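4. Preparing the simulated cell

In this chapter you prepare the simulated room, load the arm, and record the first set of trials with the Grundine method. Please finish chapter 3 before you start. The Tellidus simulator must be already installed and the license file must be in its folder.

4.1 Load the room and the arm

1. Start Tellidus and open the project folder "grundine_cell".
2. Choose the room with the patterned floor. The other rooms have not been tested with this version of the method.
3. Load the six-axis arm and wait until all joints are drawn.
4. Leave the table empty for now. The overview camera should give you a view similar to the one below. The camera is tilted on purpose, please do not correct it.
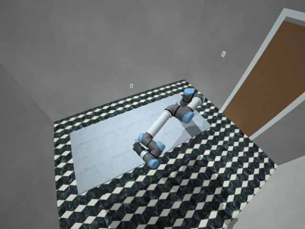
5. Press Home and wait until the arm does not move anymore.
6. Open the joint panel and write down the six values. You will need them again in section 4.4.

Note: If the arm is drawn but the table is missing, the texture pack was not found. Close the program, copy the pack into the project folder, and start again from step 1.

Caution: Do not change the physics step while the arm is moving. The arm can pass through the table and the trial will be saved without any warning.

4.2 Place the objects and number cards

The method compares what the policy learns from two viewpoints on the same motion. For this reason the layout must stay the same in both recordings of one pair.

1. Open the object list and load the layout file.
2. Check that each number card stands up and can be read from the side camera. A card that lies on its face must be reset by hand.
3. Move the gripper above the objects with the slow speed setting.
4. Stop before the fingers touch anything. 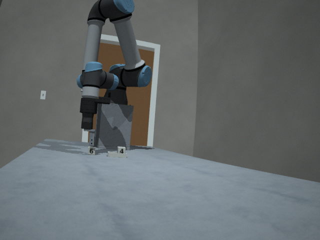 Figure 4-2. Side camera. Gripper pointing down, with cards 6 and 4 in front of the grey blocks.

Note: The card numbers are only labels for the log. They do not give the order of the trials.

4.3 Set up the gripper camera

The second viewpoint is a wide-angle camera that looks along the gripper. In our tests this view helped the policy most when the side camera was blocked by the arm. Kazuhiro Yokoyama and Birutė Pētersons describe the comparison in the report, which covers 534 trials.

1. In the camera menu, choose "gripper, wide".
2. Set the lens model to "round". Do not crop the black corners, the training script expects them.
3. Check that both fingers are inside the view.
4. Turn on shadows. Without shadows the results can not be compared with ours.

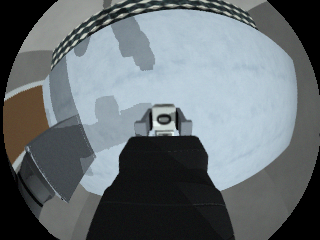 Figure 4-3. Gripper camera, wide lens. Both fingers are visible and the gripper is empty.

Caution: If you change the lens model after the first trial, delete the set and begin again. Mixed sets gave us wrong results in August, and it took us a long time to find the reason.

4.4 Record the first set

1. Compare the joint values with the ones from section 4.1 after you press Home again. If one value is different by more than 2 degrees, reload the arm.
2. Set the number of trials to 20.
3. Press Record. One set needs about 2 hours on a normal office computer.
4. When the set is finished, open the log and look for lines marked "skipped". Repeat only these trials.

Note: Questions about the log format can be sent to Dalia Mets. For problems with the license, please write to Abdelghani Ashour.

Revised October 2025. Continue with chapter 5, Training.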